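Space to work: an interview with Hiba Bataineh

The Prastley building reopened to members in September, following the conversion of its former showroom into shared offices. Hiba Bataineh, who manages the premises, met us on the mezzanine to discuss how the upper level has been furnished.

"The ground floor was settled early," she explained. "It has the daylight and the entrance, and people who come in every morning want a desk of their own. Upstairs was harder to agree on."

Two proposals were considered. The first, from the fitters Somogyi, would have enclosed the mezzanine with glass partitions. The second left it open behind its railings, with separate tables and ordinary office chairs. Ms Bataineh preferred the second - it cost less, and it could be altered later.

Her colleague Emilian Bogdan was initially doubtful. "I expected complaints about noise," he said. "We have received three, and two concerned the telephone."

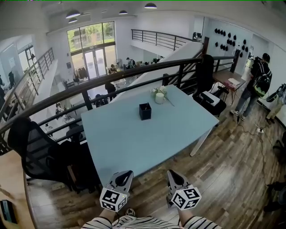

Members are asked to clear their papers at the end of the day, although small items may stay. "A candle, some artificial flowers, something to keep a pen in - I have no objection to those," Ms Bataineh said. "A table with nothing on it tends to be left alone."

A budget of 2000 pounds has been reserved for further seating. Mr Bogdan would like to see part of it spent on cushions.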